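Religion and Popular Media, handout for session 5
Parish calendars, almanacs and the printed year
2020-09-26

Please read this before the seminar and bring a printed calendar with you, any calendar at all. The free one from a takeaway is fine. The more ordinary it is, the more we shall get out of it!
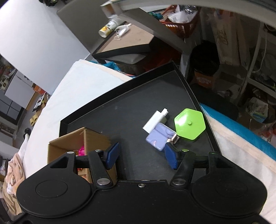
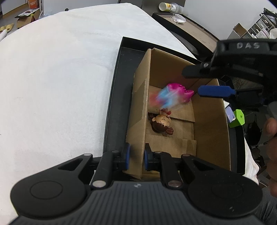 1. Why start with calendars?

Because they hang on the wall for a whole year. A sermon lasts twenty minutes and a leaflet goes in the bin, but a calendar gets looked at every morning by people waiting for the kettle. For a church or a monastery wanting to say something about itself, that is a wonderful amount of attention for the price of a little paper and a hole punch.

Remember from last time the difference between liturgical time (feasts, fasts, saints' days) and civil time (rent, school terms, bin collections). A parish calendar puts both on one page, and the interesting part is how they share the space. Which is printed in red? Which gets the bigger type?

2. Case one: the Uvari parish almanac

Uvari is our fishing parish, and its almanac is a lovely thing to teach from. Each month has the feast days on the left and the tide times on the right. The print run was 3,000, far more than the number of households, and copies were posted to relatives working abroad. Think about what a tide table means to someone living hours from the sea. I'd argue it is doing devotional work of its own, though you are very welcome to disagree.

Look closely at February. The blessing of candles is given a full-width picture and the tides are squeezed into small print underneath. Compare it with the harvest pages, where the balance goes the other way.

3. Case two: the Toledo wall calendar

A very different object. Our Toledo example was sold to visitors from a shop counter, with large photographs of altarpieces and hardly any writing. There is no room to jot down a dentist's appointment, so we can guess that it was bought to be looked at, or given away. Saints' names appear in pale grey, which makes them quite hard to read -- do try it from across the room.

Questions to think over: is this still a religious calendar? Would your answer change if it hung in a sacristy?

4. Terms you will need

Movable feast: one whose date shifts from year to year, usually with Easter.
Patronal feast: the day of the saint a church is named after.
Sanctoral: the cycle of saints' days, as against the temporal, the cycle of seasons.

5. For next time

Write 696 words on the calendar you brought. Yes, that exact number; it's the length of the preface in the Uvari almanac, and I want you to feel how short it is. Work in groups of 2 when swapping drafts.

The reading is the Flirnico chapter on printed saints, in the course pack. If you have time, have a look at the Triveo collection of pocket almanacs as well. The tiny ones with the gilt edges are a joy -- ask for the box at the desk and wash your hands first.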